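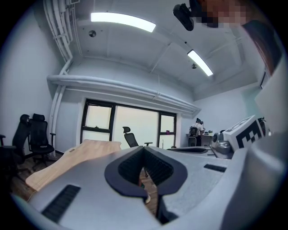
The ceiling in the large room, with the lights on.

Renting the Large Room at Sastport: Frequently Asked Questions

What is in the room?
The long table, black office chairs on wheels, and a small round table with a black marble-patterned top on a pedestal base. These come with the room at no extra charge. Anything else on the equipment list, such as the projector or the flip chart, has to be added when you book.

How big is the room and how many people can use it?
The limit is 27 people standing or 17 seated. We can't go over it, even for a short event. If your group is larger, ask us for a date at Grosbridge, where the hall is on the ground floor and has its own entrance.

What kind of floor is it?
Brown wood. Sitting and working on the floor is fine, and plenty of groups do. Please don't drag the long table across it. Two people should lift it, one at each end, and set it down flat.

Can the lights be dimmed?
No. The lights overhead are fluorescent and they are either on or off. The switches are to the left of the door as you come in. You may bring your own lamps if they stand on the floor or on a table.

Can I hang things from the ceiling?
No. The beams and conduits are exposed, and nothing may be tied, taped or clipped to them. The same goes for the white pipes in the corner. Banners and paper decorations can go on the freestanding rail, which you can borrow from the office. 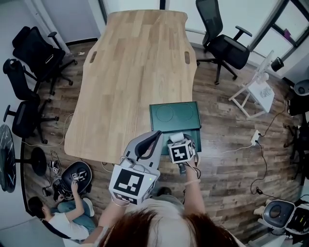 Dymphna Sheehan

Is the long table straight or curved?
Curved. Both long sides have a wavy outline, and there are two oval cutouts toward one end, one on each side. The top is light oak, made of glued strips, so the color changes from honey to tan across it. Regular tablecloths don't follow the edge very well — a runner down the middle works better.

Who made it?
It was built for us by Gornetti. We don't have another one, and it is not for sale.

What can I put on the table?
Laptops, paper, food on plates, small tools. For paint, glue or anything with a sharp base, use a tray or a cutting mat underneath. Hot dishes need a trivet. If something spills, wipe it up with a damp cloth and dry the surface afterward. Do not use spray cleaner on it.

Can we move the chairs?
Yes. They all have wheels, and you can put them along the wall if you need the floor. The chairs are not all the same model. If someone in your group needs armrests or a high back, let them choose first.

What about cables?
Keep them close to the wall where you can. A cable that has to cross the floor should be taped down with the floor tape from the office. Packing tape leaves a residue and we will charge for cleaning it off.

How long is a booking?
The shortest is 90 minutes, and that includes setting up and clearing away. Bookings run until 9 p.m. The room is closed for the first half of August.

Is there a deposit?
Yes, payable when you book. It is returned after the room has been checked. Palacios handles the payments, so that is the name you will see on your card statement.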